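1/ Good news for people who like old cumbia records. The tapes of Fermín Aravena, which his family believed were lost after the flood in June, are found. I spoke with his daughter-in-law Eulalia Barrientos this morning, so I will write what I know.

2/ For those who do not know him: Fermín Aravena played accordion and wrote songs for the small label Bridico. In his town every wedding band plays at least two of his songs, often without knowing his name.

3/ The tapes were in the basement of the old Navarrete studio. The water came up to the second shelf. When the family could enter, the boxes were not there and everybody thought they went out with the trash.

4/ But the studio's engineer, Damián Mansilla, had carried them upstairs at 2 in the morning, and then his phone was broken for many days. He says he is sorry for the scare. Eulalia says she cried and then she shouted at him a little.
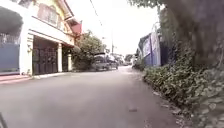 The street, with the yellow and white house on the left.

5/ Now the numbers, because many of you asked. There are 134 reels. Eulalia thinks some 60 of them were never released. I have not heard any of them, so please do not ask me if they are good.

6/ Imke Wunderlich, who restored the Anano live album, will look at the reels first. She wrote to me that old tape must rest and dry slowly, and that she will not play anything before she has checked each box. I trust her. The Anano record sounds beautiful.

7/ A correction to my post of last night: I wrote that Fermín Valdebenito wrote "Gotville." This is wrong. Valdebenito sang it, Aravena wrote it. The two Fermíns were friends and people mix them up all the time, me too. Thank you to the three persons who told me politely.

8/ The family collects money for the blank reels and the shipping. They have 1520 dollars until now. Eulalia will put the link on her own page tonight, at 8 p.m. Please give only there, I saw already one copy of the page with a different bank account.

9/ No release date yet. When Imke has opened the first boxes I will continue in this thread.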